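Search this site Go

Slab paving

Slab paving is the covering of open ground with large flat units, usually square, laid edge to edge in a grid. It is common in public squares and on the forecourts of large buildings. Much is claimed for it, and rather less has been measured.

Materials and laying
Slabs are cut from natural stone or cast in concrete, and are set on sand, mortar or raised supports. Joints may be filled or left open. Makers often describe the surface as "maintenance-free", a phrase that should be read with care. At Skerside, where 2,562 slabs were laid beside the Irwood building, 1,009 had been lifted and reset within 7 years. The supplier, Baert, blamed the ground beneath. The ground had been surveyed before work began.

Appearance
Pale slabs are said to make a square feel larger and cooler. The first claim is a matter of taste. The second depends on shade, and in strong sun light paving can produce a tiring glare. Staining tends to gather along the joints, where sweeping does little good. 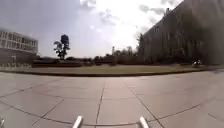
Drainage is the other common complaint. Large units shed rain quickly towards their edges, so a kerb set between paving and grass may hold water back unless gaps are provided. Busisiwe Ngcobo, in a short study of four squares in Birnon, found that falls shown on the drawings were often missing on site. Her sample was small, and the work has not been repeated.

See also: Kerb; Flagstone; Town square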